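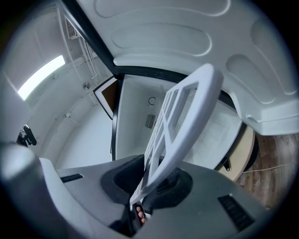 Can a machine clean the fridge yet?

Monday, by Raffaele Cocco

My sister asked me at lunch when she can finally buy a robot that cleans the kitchen. She asks me every July, when it is too hot in her flat in Temholm to do anything, and she thinks I must know because I worked for some years at Carbone, where we made conveyor parts. I told her "not yet", as I do each time, but then I went home and thought that this is a lazy answer. So I will try to give a longer one.

Let us take only the fridge. To clean it you must open the door and keep it open. Then you must take out the food, and after that the racks and shelves, and this is the part which interests me. A rack in a fridge is a very simple object, flat and light. But it sits in the walls with little space on both sides, and in many models you must lift it at the front, or tilt it, before it comes out. If you pull it straight, it stops. A person feels this in the fingers and changes the angle without thinking. I have done it while talking on the telephone.

For a machine, every piece of this is a separate problem. White plastic in front of a white wall is difficult for a camera, and the light inside makes it worse. Then there is the grip. If you hold a rack only at one end, the other end is far away and goes where it wants, and a small mistake at the wrist becomes a big one at the far corner. I remember this very well from Carbone. We had an arm which could place the same metal part all day and be exact, but when the customer changed to a longer part we needed 5 weeks to make it work again. And that part always came from the same side!

Washing the rack is, I think, the easier half. Putting it back is where I would lose my hope. You must find both sides at the same time, at the correct height, and not scratch the wall. My father-in-law puts the racks back in the wrong order every time, and he has had the same fridge for many years.

I read the page of a company called Flendo, which promises a kitchen helper with two arms. The film on the page is nice. It shows the helper wiping a table and closing a drawer. I looked for a fridge in it and I did not find one. I wrote to them to ask, and I received a polite answer that "appliance care" is planned for later. A friend who saw their stand in Zikholm told me that it folded 2 towels while he drank his coffee, and that the second was better than the first.

In a factory I am more optimistic. There you can change the room so that it suits the machine, and you can pay a person to stand near it. In my sister's kitchen the room will not change for anybody, she has a chair in front of the fridge for half of the year.

So my answer to her is this: wiping a flat surface, yes, soon, if the surface is empty. Taking out a rack, sometimes, slowly, with somebody watching. The whole fridge, with the jars and the sticky place under the jars – I would not wait for it. I offered to come and help her with it next weekend and she said that she preferred the robot.

Recent posts
Why my dishwasher has 5 programmes and I use one
A vacuum cleaner against my carpet, part 2
What I learned from 102 broken conveyor rollers
Small repairs: a drawer that does not close

This site uses cookies to remember your settings. By continuing to read you accept their use.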